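Asunto: Re: [planta-4] Bolsas azules y la papelera junto al sillón
Martes, 16:40
Por Eirini Theodorakopoulos

Queridos compañeros:

Contesto al mensaje que Deepika Pinto envió a la lista por la mañana, y lo copio abajo para las personas que no lo recibieron:

> Buenos días a todos:
> Me encontré otra vez la papelera sin bolsa y con restos de café
> pegados en el fondo. ¿Podemos acordar quién la cambia y cuándo?
> Además, las bolsas de Veta me parecen demasiado grandes para
> un cubo tan pequeño. Si las hay de otra medida, yo prefiero
> esperar antes de pedir más.
> Gracias,
> Deepika

Primero, la medida. He mirado el armario y nos quedan 116 bolsas, todas del mismo tamaño, por lo que propongo terminarlas antes de pedir otras a Bustia. Es verdad que sobra mucho plástico. Mi método es abrir la bolsa del todo antes de acercarla al cubo, meter una mano hasta el fondo para que entre el aire, y después doblar el borde hacia fuera con dos vueltas. Con una sola vuelta se cae dentro cuando alguien tira algo pesado. El plástico es fino y se pega a sí mismo, así que conviene tener un poco de paciencia.

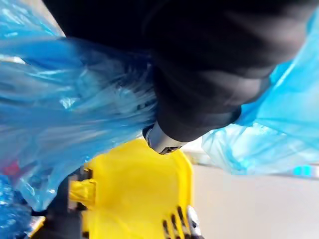 Elspeth Gillies me contestó a esto que ella hace un nudo pequeño en un lado del borde, y que así la bolsa queda tensa y la tapa cierra sin problema. Lo he probado en la cocina y funciona bien, aunque luego hay que deshacer el nudo para poder atar la bolsa llena – a mí me costó bastante con las uñas cortas.

Segundo, los turnos. Somos seis mesas en este lado de la planta. Mi propuesta es que cada semana se encargue una mesa, empezando por la que está más cerca del pasillo, y que la bolsa se cambie el martes y el viernes antes de las 4. Para cerrarla, por favor, retorced bien el cuello y haced el nudo alto, porque si se hace abajo ya no queda sitio para agarrarla. Las bolsas con poca cosa dentro no hace falta tirarlas: se vacían en el contenedor grande y se vuelven a poner, si están limpias.

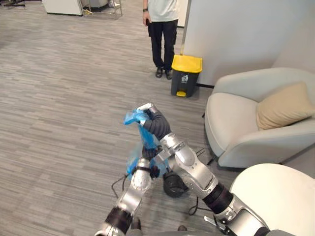 Malathi Kulkarni pregunta si los posos de café pueden ir también ahí, o si debemos llevarlos a la cocina. Según las normas de Moltthorpe, los posos van a la cocina, en el cubo de orgánico. En la papelera de la tapa amarilla ponemos solamente envases, y os ruego que estén sin líquido.

Si alguien no está de acuerdo con el orden de las mesas, que me escriba antes del viernes. La lista de turnos la colgaré en la puerta del armario, y si podéis cambiar la semana con otra mesa, basta con apuntarlo a lápiz.

Un saludo cordial,
Eirini

Lista planta-4, Moltthorpe – Contacto: Selina Fuchs, recepción – Volver arriba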